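Besesach 手技研修だより
2018年11月7日

「100針縫えば手が覚える」は本当か

文・Ginette Gilbert(編集担当)

縫合の練習について書いてほしいと頼まれるたびに、少し構えてしまう。書けば必ず「で、何針縫えばいいんですか」と聞かれるからだ。前号で練習会の日程を載せたときも、届いた質問の大半がそれだった。今年の春あたりから研修室では「100針」という数字がひとり歩きしていて、100針縫えば手が覚える、縫うまでは人前に出るな、という話になっている。出どころをたどってみたが、誰に聞いても「先輩がそう言っていた」で止まる。先輩の先輩まで遡っても同じだった。

数字そのものに恨みはない。目標があったほうが練習に来やすい人がいるのもわかる。ただ、100針目の縫い目が一針目より良くなっているかどうかを、いったい誰が見ているのだろう。5月の練習会では、参加者がめいめい縫い終えた教材を提出箱に入れて帰っていった。あとで箱を開けてみると、最初のほうも最後のほうも同じ癖で縫ってある。刺入が浅く、出口が縁から遠い。終わりまで見事に浅いままだった。手は確かに覚えたのだろう。浅く縫うことを。

Rainer Ackermann さんにその教材を見てもらったところ、しばらく裏返して眺めてから「表だけ見れば合格にする人もいるね」と言われた。裏では糸が斜めに走っていた。表の縫い目がきれいに並んでいても、左右で拾っている厚みが違えば創縁には段差ができる。糸を締めればその場では寄って見えるので、本人は気がつかない。針数の記入欄はあるのに、深さの記入欄がどこにもない用紙を配っていたのは私たちなので、あまり偉そうなことは言えない。

もうひとつ疑っているのが「速さ」だ。練習会では時計を置いている卓がある。置くなとは言わないが、置いた途端に皆の手元がどうなるかは見ていればわかる。針の持ち替えが雑になり、刺す角度が寝る。針先で組織を探るようになり、一度で決まらずに刺し直す。刺し直した穴は残るのに、時計はそれを数えてくれない。Timo Frerichs さんは「時間を計ると緊張感が出る」と時計派で、この点では何度話しても折り合わない。緊張感なら、隣で Rainer さんが黙って見ているだけで十分に出ると思う。

湾曲針の扱いについても同じことが言える。「手首を返せ」という指導はどの卓でも聞こえてくる。間違ってはいない。しかし「返せ」とだけ言われた人は、たいてい刺す前から返し始める。針の弧は、先端が面に対してほぼ垂直に入ってはじめて役に立つもので、入る前に回してしまえば、弧をただ横に滑らせることになる。そうやって縫った跡は浅くて長い。本人は言われた通りに手首を返しているから、なぜ浅いのかがわからない。教える側の言葉が一つ足りないのだと思うが、足りない言葉を補う時間はなぜか進行表に入っていない。

針から手を離す瞬間についても、教本はそっけない。刺し方に何ページも使いながら、刺す前に針がどこにあって先端がどちらを向いているかについては、図の隅に小さく描いてあるだけのものが多い。私はここが一番差の出るところだと考えている。次に掴む位置が悪ければ、そのあとの運針は全部その悪い位置のつじつま合わせになる。

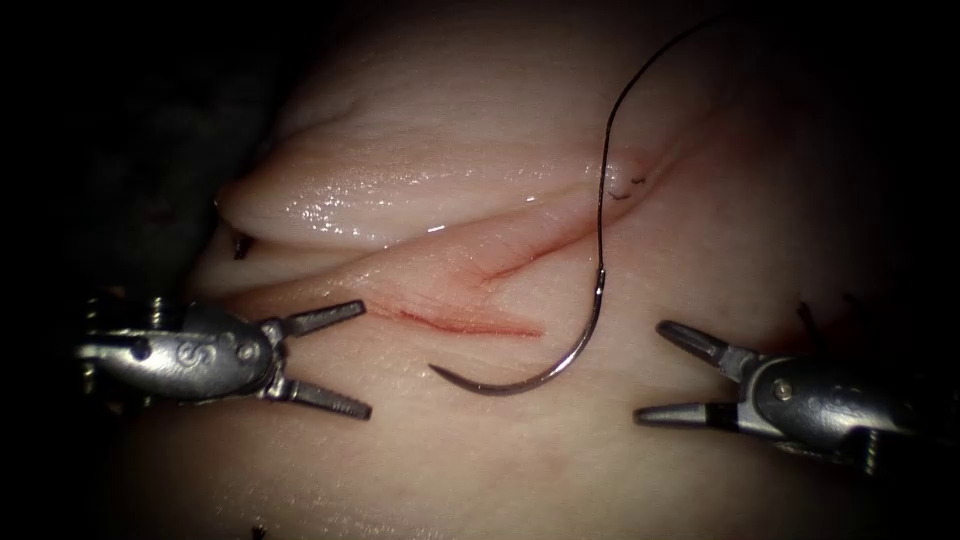 針と糸のはなし

黒い縫合糸の先で、湾曲した針が組織の上に浮いている。創の縁をなぞる細い赤い線は、慣れない人が見れば「この線に沿って縫えばいい」と読むだろうし、実際そう読んで線の上に針を落とそうとする人が練習会にもいる。縁は縁であって、刺す場所ではない。どれだけ離して刺し、反対側で同じだけ離して出すか。線が目立つほど、目は線に引っ張られる。

右上寄りには小さな一針があり、短い糸の端が出ている。こういう糸の端について、練習会では毎回のように議論になる。短く切れば見た目はさっぱりするし、長く残せば次の糸に絡む。私は見た目のさっぱり加減で点をつける人をあまり信用していない。短すぎる端は結び目が緩んだときの余裕がないということで、緩むかどうかは切った直後に眺めても決まらない。採点が終わって全員が帰ったあとの話になる。それなのに評価用紙には「糸端の処理:美しい・普通・粗い」とある。美しいとは何だろう。用紙を作った年の私に聞いてみたいが、その頃の私もたぶん、どこかの用紙を写しただけだ。

糸の色についても一言。黒い糸は見やすい。見やすいので練習に向いている、というのが通説で、研修室の備品もほぼ黒で揃えてある。湿って光る面の上では、淡い色の糸はたちまち見失うので、通説にもそれなりの根拠はある。ただ、見やすい糸だけで練習した人が見にくい糸に当たったときどうなるかを、通説は引き受けてくれない。Teodoro Tan さんは前々から「上達した卓から順に見にくい糸へ替えるべきだ」と提案していて、私も賛成なのだが、在庫を使い切ってからという返事がもう長いこと続いている。在庫はなぜか減らない。

光の反射もばかにできない。濡れた面は照明を受けてあちこちが白く光る。その光っている場所が、よりによって針を出したい場所だったりする。乾いたシートで練習しているうちは、この厄介さに一度も出会わない。シートは表面が均一で、どこに刺しても同じ手応えが返ってくるし、押しても逃げない。だからシートで上手くなった人はシートが上手い。それは立派な技能だけれど、別の名前で呼んだほうがいい気がする。

教材の比較をしてみた

Privik という練習用パッドの案内が届いたのは秋の初めだった。案内には「本物と変わらない手応え」と書いてあった。この手の文句を見るとまず眉に唾をつけることにしている。それでも試さずに文句を言うのは公平でないので、取り寄せて4人で縫ってみた。縫ったのは Vega Sarmiento さん、Timo さん、Teodoro さん、それに私である。

結果を先に書くと、悪くはない。悪くはないが、案内の文句には届かない。針が通る感触は以前のシートよりも粘りがあり、浅く刺すと表面が裂けるので、浅い癖のある人にはよい薬になる。Timo さんのパッドには裂け目がいくつもできて、本人は「材質が弱い」と言い張っていた。Vega さんのパッドは同じ材質なのにほとんど裂けていなかったことを、ここに記録しておく。

不満は厚みのほうにある。約6ミリという表示だったが、端のほうは明らかに薄く、深く取ろうとすると下まで抜けてしまう。中央だけで縫えばいいと説明書にはある。中央だけで縫える創ばかりなら誰も苦労しない。それから、縫い目を抜いて使い回せるとも書いてあるのだが、抜いた穴は閉じず、次に縫う人はどうしても前の人の穴に針を入れたくなる。前の人が上手ければそれで上手く見えてしまう。Rainer さんに出す教材は新品に限る、と全員で申し合わせた。

以前から使っている Inwood のシートとどちらがよいかという問いには、まだ答えを出さないでおく。Inwood は安く、丈夫で、退屈だ。退屈な教材で丁寧に縫える人は何で縫っても丁寧だろうと Teodoro さんは言う。そうかもしれない。ただ、退屈な教材だと練習会そのものに人が来なくなるという問題もあって、こちらは私の悩みである。

次の練習会でやってみること

文句ばかり並べたので、変えるところも書いておく。まず針数の記入欄をなくす。かわりに、縫い終えた教材を自分で切り開いて、断面で左右の深さを見比べてもらう。切り開くのは惜しいという声がもう出ている。きれいに縫えたから取っておきたい、家族に見せたい、と。気持ちはわかるが、きれいに縫えたかどうかは切らないとわからない。

練習時間は2時間で変わらない。前半は縫わずに、針を置く、掴む、向きを直す、をひたすら繰り返す時間にする。地味なので評判は悪いと思う。糸をつけたまま針を浮かせ、先端がどちらを向いているかを確かめてから掴む。糸が引かれると針は回る。どちらへ回るかは糸のたるみ具合で変わるので、たるみを見ずに針だけ見ている人は毎回驚くことになる。驚いたら一度手を止める。止めずに追いかけて掴むと、たいてい針の先のほうを掴んでしまい、先を傷めた針で次を縫うはめになる。

時計は卓から下げる。Timo さんの卓だけは、本人の強い希望により残す。どちらの卓の断面がよいかを比べて、次号に載せる。私の予想はもう書いたも同然なので、公平のため、断面の判定は誰の卓のものか伏せたうえで Rainer さんにお願いした。予想が外れたときには、ちゃんと外れたと書く。

評価用紙の「美しい・普通・粗い」も消すつもりでいる。Vega さんからは「消すと何を書いていいかわからない人が出る」と反対された。その通りだと思う。見た人が何を見たのかを自分の言葉で書く欄にしたいのだが、空欄のまま戻ってくるのが目に浮かぶ。しばらくは「左右の深さは揃っているか」「結び目は創の真上に乗っていないか」という問いだけ印刷しておき、様子を見ることにした。

なお、Rieger の持針器を借りたままの方は、提出箱の横の棚へ戻しておいてください。先端の噛み合わせが緩いものには赤い札をつけ、別の引き出しに移しました。札を外して使った方がいるようですが、噛み合わせは札を外しても直りません。

参加の申し込みは研修室の掲示板の用紙にご記入ください。100針の話をしたい方も歓迎します。出どころをご存じの方は特に。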